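Siwan Prosser
May 10, 2024

Finally dealing with the tables at the workshop this week. Short thread, mostly so I have it written down somewhere before I forget what I did.

We have two kinds. The older ones came from Lloyd when they closed their showroom, and the newer ones are flat-pack from Grovix. All of them have the brown wood-grain laminate top. I used to hate it. I've come around.

The good part about that laminate is that it hides scuffs. The bad part is that it hides scuffs, so you don't see the sticky patches until your sleeve finds them.

Cleaning first. Warm water, a drop of dish soap, a cloth that's been wrung out hard. Wipe along the grain lines, then go over it again with plain water. I skipped the second wipe for months and wondered why everything felt tacky.

No abrasive pads. I took the shine off a corner with one last year and it still shows when the light comes in low.

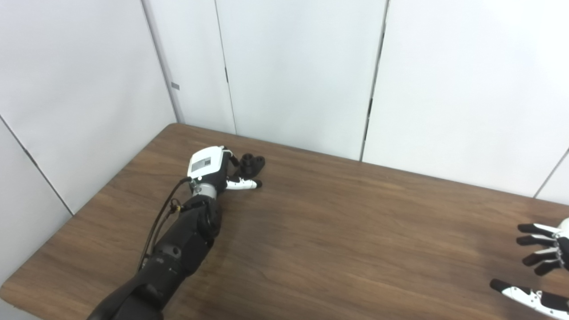 Next thing was placement. I wanted a table pushed right up into a corner with plain white panels behind it. White gets dirty, but it bounces the light back onto the top and you can find small screws without a lamp.

Getting it square to the wall took longer than the cleaning. The floor slopes. I ended up with felt pads under two legs and a folded piece of cardboard under a third - the cardboard will get replaced, probably in June.

The panels are from Clativico. 60 dollars each, which I thought was steep, but they wipe clean and they don't flex when you lean on them. Order came to 708 with delivery and the trim strips.

I didn't use the trim strips. If you're local and want them, message me.

Somebody asked about table height. I set mine a bit high because I stand most of the day. If you sit, go lower than you think, then try it for a week before you tighten everything.

Also tried the Grisovov edge tape on one of the Lloyd tables where the laminate had started lifting. Ironed it on, trimmed with a utility knife. It has been holding for almost 84 days. The color is a little too red next to the top.

Still to do: a proper shim for that third leg, and a second coat on the skirting by the door. Will post the leg when it's fixed.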